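Truris Kitchen Cell
Thread, 26 July 2022

1/
The simulated kitchen cell at Truris has returned to service following its scheduled upkeep. The posts below record what was changed, in what order, and what users of the cell are asked to do before submitting new jobs.

2/
The work covered the gripper model, the contact settings, the wrist camera view and the object library. The arm model and its joint limits were left as they stood in May. Scripts that only command arm motion do not need to be edited.

3/
Gripper first. The collision shapes for both fingers were rebuilt. The old shapes extended 2 mm past the visible pads, so a grasp could register before the pads met the object. Users who added an offset to correct for this should now remove it.

4/
The closing force limit has been lowered. Under the previous limit, long round objects tended to roll out of the pads during the lift. Jobs that set their own limit will keep it. Jobs that rely on the default will pick up the new value at the next start.

5/
The physics step was halved for contact between the fingers and held objects. Runs will take longer to complete. Please allow for this when booking time on the Horaletti machines, and do not restore the old step in shared configuration files.

6/
Friction values are now stored with each object instead of in the cell file. Any object without a value of its own is given the countertop value and a warning is written to the log. A run that shows this warning should not be used for grasp results.

7/
The object library holds 159 items after the review. Duplicates were merged under the older name. Items that had been saved with their origin outside the body were re-centered, and saved poses for those items must be generated again.

8/
Some serving ware is drawn with a very faint surface. Its collision shape is present and complete, and food placed on it will rest on it. Please check the collision view before reporting that an item is floating or has sunk into the counter.

9/
Start-up procedure for the cell, effective today:
Load the cell file and wait for all items to settle.
Open and close the gripper fully, with nothing between the fingers.
Confirm that both fingers report the same travel.
Run the reference grasp.
Save the log with the job number.

10/
If the fingers report different travel, stop and reload the cell. If the difference is still there after 3 reloads, submit a ticket under "Vedeck gripper" and attach the log. Please do not adjust the finger zero by hand. A manual zero is written to the shared file and affects every user.

11/
The wrist view has been realigned with the gripper mount. Recordings made with the earlier alignment remain valid but should be kept in a separate folder. The two sets are not to be mixed in one training run.

12/
Archived versions of the cell file will remain available for 4 weeks. Requests for a longer period should be sent to the Cárdenas office with the name of the project and the version required.
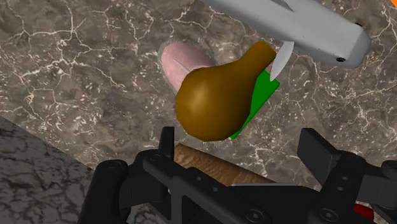

Yaneth Ayala
Simulation Cell Supervisor, Truris

13/
Wrist view on the marble counter, with the rolling pin held between the fingers and the drumstick ahead of the gripper. When reviewing a grasp from this view, please read the contact log alongside it, as the gripper covers part of the held object. Questions on the new settings may be left as replies to this post.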